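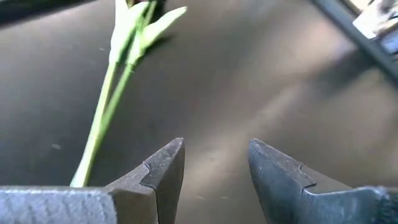
Stem end and leaves, close up.

How do I get artificial tulips to stand properly in a narrow-neck vase?

Posted by Ermelinda Coelho, 02/05/2021

I have a clear cut-glass vase with a narrow neck that flares out at the rim, and a batch of artificial tulips in mixed colors: orange and red, deep red, and some so dark they look black. The stems are long and fairly thick. The leaves are what's giving me trouble. They start partway up the stem and stick out, so by the time I have a few tulips in, the next one catches on the leaves of the ones before it and I end up pushing the whole bunch sideways.

I put the vase toward the back of the table and lay the tulips out in front of it, then pick them up one at a time.
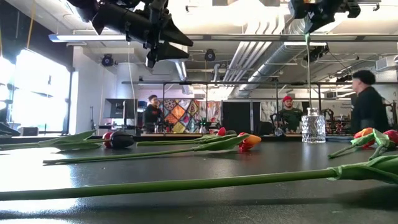 I've tried doing the tall ones first and I've tried doing the short ones first. Either way the last two or three lean out over the rim and the heads all face the same direction. I don't want to cut the stems if I can help it, as I'd like to use them in a taller vase in July. The vase came from Azevedo and I'd like to keep using it. Is there an order that works, or is the neck just too narrow for this many?

Custódio Macedo

The neck may be a little narrow, but I'd try a few things before you give up on it.

Fold the leaves up against the stem before you put each tulip in. Most artificial leaves have a wire down the middle and will stay where you bend them. If yours don't, wrap a short piece of floral tape around the leaf and stem, put the tulip in, then pull the tape off from above. Once all of them are in, bend the leaves back out.

For the order, start with the straightest stem and put it in the center. Put the next one in at an angle so its lower end touches the opposite side of the glass. Keep going like that, turning the vase a little each time. The stems cross at the neck and hold each other. If you drop them all in straight down they have nothing to lean on except the rim, and the last ones will always fall outward.

Heads facing one way is usually from how they were packed. Twist the stem between your fingers before it goes in. You can't do much about it afterward in a tight neck.

Also, lay them out with the stem ends all pointing the same way. It saves turning each one around over the vase and knocking the others.

Fluterthorpe

Just get a wider vase. I had the same problem and bought one with a 5 inch opening and they all went in.

Donska

Agree with Custódio on crossing the stems. One more thing, in cut glass you can see everything in the bottom, so don't use foam. Clear glass beads are better and they add some weight. A light vase with long artificial stems in it tips over easily.

If you're worried about storing them until July, lay them flat in a long box. Don't leave them bent.

Ermelinda Coelho

Thank you. I started again with the leaves folded and the stems crossed, and they lean a lot less now. I'm leaving the very dark ones for last. I'll look for beads this week.
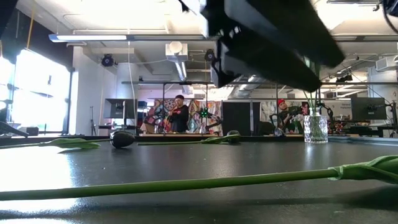 Vase with stems in it, and tulips still on the table.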